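How to Smother a Patch of Lawn With Cardboard and Turn It Into a Flower Bed

Posted Nov 16, 2024

I have dug up lawn by hand exactly once in my life, and my back still brings it up at family dinners. Every bed I've made since then has been started with cardboard, and I get asked how it's done often enough that I finally sat down to write it all out (with a cup of tea going cold next to me, as usual).

The idea is simple. You cover the grass so it can't get any light, pile good stuff on top, and go indoors for the winter. Grass and most shallow-rooted weeds give up after a few months in the dark, and the worms do the digging for you. Fall is my favorite time to start, while there are leaves everywhere and the ground is damp.

What you'll need

Plain brown cardboard, more than you think
Compost, enough for a layer 2 inches deep
Shredded leaves or wood chips, enough for 6 inches on top
A hose
A mower
A half-moon edger or a sharp spade

Getting the cardboard ready

Appliance stores are wonderful for this. The boxes are huge, and the people in the back are usually thrilled to see them go. Pull off every bit of tape and every label, and take the staples out too. I skipped this the first year and I am still finding little ribbons of packing tape among the daylilies! Leave out anything glossy or waxy. It sheds water, and it takes forever to break down.

Laying it down

Mark out your shape with the hose, and look at it from the kitchen window before you commit. My bed on the Goren Street side ended up with a lovely curve that I would never have come up with standing right on top of it.

Mow the grass as short as your mower will go and leave the clippings where they fall. Cut a trench along the edge, a spade's depth, so the lawn doesn't creep back in from the side. Then water the ground well, even if it rained yesterday.

Now lay the cardboard, overlapping the pieces by a good hand's width or more. Be generous here. Grass is very good at finding a gap, and once it finds one it will come up through it looking greener than it ever did before. Wet each piece as you go until it sags and hugs the ground. On a breezy day, do a small section at a time and get the compost on quickly — I have chased a refrigerator box down the block, and it isn't dignified.

Spread the compost first and the leaves or chips over that. My Retonis bed (named for the old nursery where I bought the first plants for it) covers 400 square feet, and I spread the work over several weekends. There's no prize for finishing in one go.

Waiting, and then planting

Leave it alone until April. If the cardboard is soft by then, push the mulch aside, cut an X with a trowel, and tuck your plant into the soil below. If it's still stiff, give it a good soaking and a few more weeks.

A word about tough customers. Bindweed and Bermuda grass will travel a long way under cardboard and pop up at the far side, so dig out what you can beforehand and keep pulling whatever shows up. Dandelions may need a second layer right over the crown.

Keep the mulch a little way back from the stems of anything you plant, and top it up each fall as it sinks.

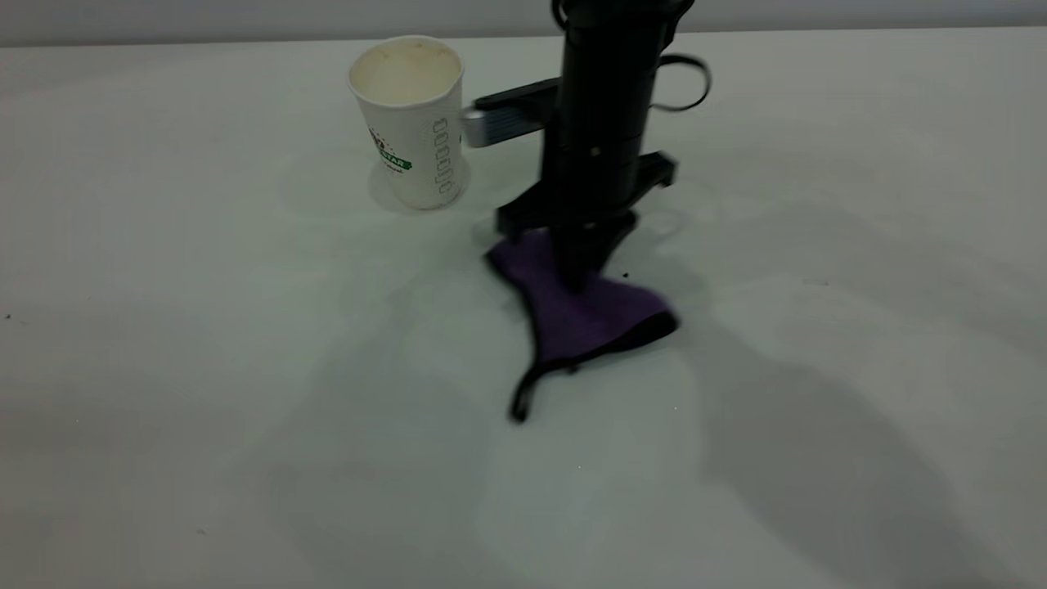

Grinum: I did mine this way last fall and had the same trouble with the edges, the grass came right back in where I hadn't trenched. Do you recut yours every year? And would pine needles work on top in place of the leaves? I have more of those than I know what to do with.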